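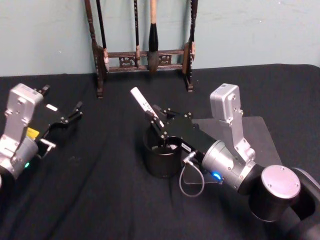
I've been writing about corporate comms people and where they end up for long enough that my inbox is mostly job-move announcements, so when Skindbridge asked if I'd like to come and see their new Melbourne office on its open day I said yes before I'd checked my calendar. Then I checked my calendar and had to move the dentist. No regrets!

For anyone who hasn't run into them, Skindbridge places communications staff, from junior press officers up to the heads of corporate affairs who brief the board before breakfast. They started out in a serviced suite in Docklands and have now taken two floors of an old wool store in Collingwood, a short walk from the tram (I took the wrong tram, so it was a long walk). There's a lift. It was busy. I took the stairs and arrived puffed, which is a great way to meet a room full of publicists.

Leanne Bainbridge met me at the desk with a lanyard and a flat white. She runs the Australian side and has the gift of making you feel like the one guest she was hoping for, then doing exactly the same to the bloke behind you. I'd met her once before, years ago, when she was at an airline and I was being a pain about a baggage story. She remembered. She brought it up twice.

The tour was in groups and mine had a fair mix: two agency people, a woman from a super fund, a uni student who asked better questions than the rest of us put together, and Gualtiero Melis, who had flown in from Letis that morning and was running on airport muffins. Letis makes scheduling software for shift workers and has just lost its second communications chief in as many years. He was quite open about it. He said the first one went to a bank and the second one went to Byron.

Downstairs is where the recruiters sit. I'd expected phones going off everywhere, but it was pretty quiet, lots of people in headsets murmuring. They have 106 clients on the books at the moment, and the senior team handles 17 of those under a separate arrangement where the job is never advertised. I asked which 17. Leanne laughed and showed me the kitchen.

It's a good kitchen, to be fair.

Upstairs is the bit I liked best. They've fitted out three practice rooms where candidates get put through a fake crisis before they go in front of a real chief executive. Nicanor Quezada writes the scenarios. He used to be a radio producer and you can tell, he plays all the journalists himself and does the voices. We got a cut-down version: a made-up food company, a recall, a leaked email, twelve minutes to agree on a statement. The super fund woman took charge straight away and was terrific. I contributed a comma. Gualtiero wanted to say nothing until the facts were in, and Nicanor, being a shock jock down the speaker phone, absolutely took him apart for it.

Afterwards he told us that most people fall over at the same spot, when the lawyer in the scenario asks them to take out the apology. Some fight too hard and some fold on the spot, and he reckons you learn more about a candidate in that minute than in the whole interview. I believe him, though I'd like to see how the lawyers score it.

Lunch was sandwiches and a panel. I'm not a panel person, but this one rattled along. Graciela Ulloa had left Huvar in the autumn after nine years, and there was a fair bit of chatter at the time about why. She didn't go into it (fair enough) and talked instead about what it's like to be the first communications hire at a company, which she has now been three times. Her line was that in the first year you're mostly asking people to stop sending things. She also said she'd never again take a job where she reported to marketing, and got a little cheer from the back.

Estela Villalba was beside her and disagreed about nearly everything, very politely. She's at Zúñiga, the packaging group, where corporate affairs and marketing were folded together last year, and she thinks the split is mostly about turf. Her team went from two people to eleven when it happened. Graciela said, "Well, of course you like it, then," and that was the best moment of the day.

Someone asked about pay. Skindbridge had done a survey of its own candidates, 138 replies, and Leanne put a couple of slides up. I won't reproduce them since they're still being tidied up for release, but people who had changed employer in the past two years were well ahead of people who'd stayed put. You could see a few heads in the room doing sums. She was careful to say that 126 of the replies came from Sydney and Melbourne, so if you're in Perth or Hobart I wouldn't go marching into your boss's office just yet.

A couple of grumbles. The rooms upstairs get very warm in the afternoon. The name badges had first names only, in a tiny font, so I spent ten minutes talking to a man I thought was from a mining company and who was there to see about the aircon. And there was no time set aside for talking to the recruiters themselves, who'd all gone back to their headsets by two.

I'd go again, though. They're running another one in November, with a longer version of the crisis session, and Leanne says you can put your name down by email through their site. Gualtiero is still looking, by the way. If you know anyone who's good on rosters and won't move to Byron, he'd love to hear from them.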